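Kullholm Photo Boards > Books, Zines and Dummies > Captions in the back or next to the pictures?

saltflat_c
Posted March 26, 2013

Quick one before I lose my nerve. Book dummy due to the tutor end of term and I still can't decide on captions. Project is Zumora, the ferry town, people who work the night boat. Portraits mostly, some interiors, a few of the water. Edit started at 100 pictures and it's way down from there but still too many, I know, I know.

Right now every picture has a name and a line of text under it. Tutor (Sơn Thái, some of you had him) says pull all of it and put it in the back as a list. My gut says no. These are people who never get named anywhere. Putting them on the last page in small type feels like the credits nobody stays for.

But when I flip thru the dummy I read and don't look. So he has a point. Ugh.

What did you all do? Esp anyone who's done portraits of people they know.

hinge_and_gutter
Back. Always the back. Caption under a portrait tells me what to see before I've seen it. I did mine next to the pictures the first time and hated it by the time it came back from the printer. Money gone.

If the names matter that much, make the back section good. Bigger type. Own paper stock. Give it some room.

tuan.sam
Disagree w/ hinge here. Depends what the line says. "Deckhand, starboard side" under a portrait is dead weight. But a thing the person said to you is not a caption, it's part of the work. I'd want it on the spread.

What do your lines say, saltflat? Post one or two.

saltflat_c
Mix. Some are what they said. Some are just name and job cause I didn't write anything down that night. Stupid. Example, the cook: "I sleep when the engine changes note." Love that one. Then the ticket guy is just "Thiện Hồ, tickets." Which looks kinda rude next to the cook.

tuan.sam
Well there's your problem. It's uneven. Either go back and talk to the ticket guy or drop the quotes. You can't have a poet on one page and a name badge on the next.

Is the cook ok with being quoted btw

saltflat_c
Yes, asked. Showed her the page and everything. She wanted the picture changed, not the words, lol. Other one from the same night, chin up. She's right too.

Ticket guy I can go back to. Boat still runs.

oldfixer
Unevenness is fine. People are uneven. Some talk to you, some don't. If Mr. Hồ gave you a name and a job then that's what he gave you. I'd be more worried about a book where every single sitter is profound.

Also you said "some interiors." Do those have captions too?? Please no.

hinge_and_gutter
^ this on the interiors. A picture of a bench does not need the word bench.

saltflat_c
...they have captions. One of them does say bench. Removing now.

cempaka_latuheru
Hi, longer one, sorry, typing on a break.

I had this exact fight with myself over my market book in February. What I ended up with was neither. Text on its own page, always the left, picture on the right, and about a third of the left pages blank on purpose. So you get to the picture and if there's text you already passed it or you go back for it. Reader's choice. It slowed people down. Took it to the open review at Huỳnh and the two reviewers disagreed completely, one wanted the text gone, one read every word and hardly looked up. So, you know. Grain of salt.

Things I'd do different:

Set the text smaller. I went big because I was scared noone would read it. They would have.

Test the order with the words covered up. Post-its over all of it. If the sequence falls apart without the text then the sequence isn't done.

Don't print names on pictures where the person is looking away. Felt like pointing at them. Can't defend this one, just how it felt.

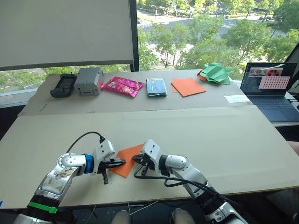 And spend the money on a second dummy before the real one. My first was laser prints and a stapler and it told me nothing about the text, because the text looked fine on copy paper. Then on the coated Rasance sheet the black went shiny and you had to tip the book to read it. Uncoated would have fixed that. I didn't know. Sơn Thái did tell me, to be fair, I just wasnt listening that week.

hinge_and_gutter
A third blank is a lot of blank. You're paying for those pages.

cempaka_latuheru
I am! Worth it. The blank left page is the only place in the book where you get to breathe.

oldfixer
Never understood the breathing thing. I want pictures. I buy a book of photographs and half of it's cream paper. If I want to rest I'll close it.

cempaka_latuheru
Fair enough. You'd hate mine.

oldfixer
Probably! Would still look.

lai_thien
Long time reader etc. Thiện Lại, I did the typesetting on a couple of student books out of the same program. From the boring side:

Pick one spot for the text and leave it there. Same height on every page. Most dummies I get have the caption hugging the bottom of the picture, and since the pictures are different sizes the line jumps up and down all thru the book. Reader's eye goes hunting. That's half of why you "read and don't look," saltflat, you're chasing it.

8 point is fine if the leading is generous. Six is not fine, whatever your designer friend says. Gray text is a trap, prints lighter than your screen every time.

And decide about the names now, not at proof. Changing a diacritic at proof is where things go wrong. I have seen my own name printed three different ways in one colophon. Get every sitter to write theirs down by hand and keep the sheet.

saltflat_c
The jumping thing!!! Went and checked. Yes. It's all over the place. Some are even on top of the picture edge, no idea how that happened.

Ok so fixed height, bottom left, whatever the picture's doing. Trying tonight.

And yes I did not have Hồ's name right the first time, missing the hook. He was nice about it.

tuan.sam
It's not a hook btw. But glad you fixed it.

saltflat_c
See this is why I need the sheet

hinge_and_gutter
Still think: back of book. Fixed height in the back is easy. Just saying.

What about a separate thing, loose. Insert. Names and quotes on a folded sheet tucked in the cover. Pictures stay clean, words still get their own object. Did one for a friend's show and people took the insert and left the book haha

oldfixer
Inserts get lost. Every secondhand book I own is missing its insert. In twenty years those people have no names at all. Which is the opposite of what OP wants.

hinge_and_gutter
So glue a pocket in.

oldfixer
Glue yellows. Pocket tears. Sew it.

cempaka_latuheru
Or bind it in as a foldout. That keeps it with the book. I've been playing with this for the next one.

Foldout goes at the end, inside the back cover, tipped on along one edge. Names run across it in the order of the pictures so you can leave it open and leaf thru the book with the list out beside you. It kind of solves the whole argument, text isn't on the picture and you're not flipping back and forth either. Downside is trimming, it has to be a hair narrower than the page or the knife takes the fold off. Ask me how I know.
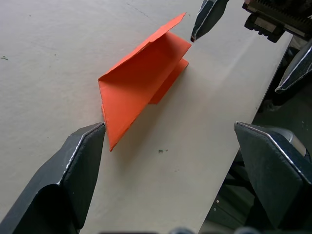 Paper weight is the thing I keep going around on. Text weight drapes, feels lovely, goes soft at the crease and then won't lie where you put it. Heavier stock has opinions, you need to score it or the fold cracks. It also wants to spring up off the table, see the orange one, creased in a zigzag and it's standing there partly upright with the big panel facing you and the back one angling off behind. Nice for a shelf, and I'd happily do a standalone concertina that way. Bad inside a book cause the cover won't close flat. And look how the broad front panel gets the even light, so if it IS going to stand, put the names on that one and leave the narrow flap at the top empty, or maybe title only. I'm leaning lighter stock, one fold fewer, and living with the soft crease.

lai_thien
Grain direction. Fold with it, not against. Fixes most of your cracking before you even score. Ask whoever sells you the paper, if they can't tell you go elsewhere.

Also list in order of pictures is good but add page numbers to the list. Then you need page numbers in the book. Which a lot of photographers refuse to do for reasons I will never get.

oldfixer
Page numbers are ugly.

lai_thien
There it is.

tuan.sam
lol

saltflat, one more from me. Whatever format, the foldout idea doesn't get you off the hook on the quotes. A list of names with one great line from the cook and nothing from anybody else is going to look even odder all together on one sheet. On separate pages you might get away with it.

saltflat_c
Yeah. Hadn't thought of that. Hmm.

What if the names go on the foldout, all of them, just names and jobs, equal. And the few quotes I have get their own left pages like Cempaka did. No name on the quote. You can work out who said it or not.

cempaka_latuheru
I like that a lot. Not knowing for sure is good.

hinge_and_gutter
Hate it. A quote with no name next to a face, I'm going to assume it's the face. So if it isn't you've put words in somebodys mouth. If it is then just say so.

saltflat_c
It would be the face. Always facing page. I wouldn't shuffle them.

hinge_and_gutter
Then ok. Less hate.

oldfixer
How many spreads are we talking. You never said what you got it down to.

saltflat_c
Too many. Different thread. I'm cutting the water ones first, nobody's going to miss them except me

tuan.sam
Keep one of the water. The one with the ramp lights. You posted it in the crit thread, it's better than half the portraits, sorry

saltflat_c
Ouch but thanks. That one stays then.

Going to mock it up, uncoated, fixed height, no bench. Meeting Sơn with it next week if the stapler holds. Will post spreads. Does anyone know if Rasance does the uncoated in a warm white or only that blueish one?

lai_thien
Both. Warm one is usually out of stock. Order now.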